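ok so I finally sorted my jewelry on Sunday and I have thoughts

I own 17 rings. I wear two of them. The rest just live in drawers and coat pockets and one old Peko mint tin

the rule I went with: if I haven't worn it since last February it goes to my cousin Selina or the swap table in Nurville

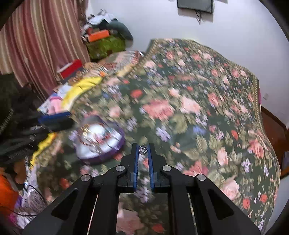
the little silver one with the sparkly edge – staying, obviously

also please stop storing silver in the bathroom!! mine went so dark in there. little zip bags, squeeze the air out, done

next up is scarves – I'm scared. pretty sure there's a whole bag of them under the bed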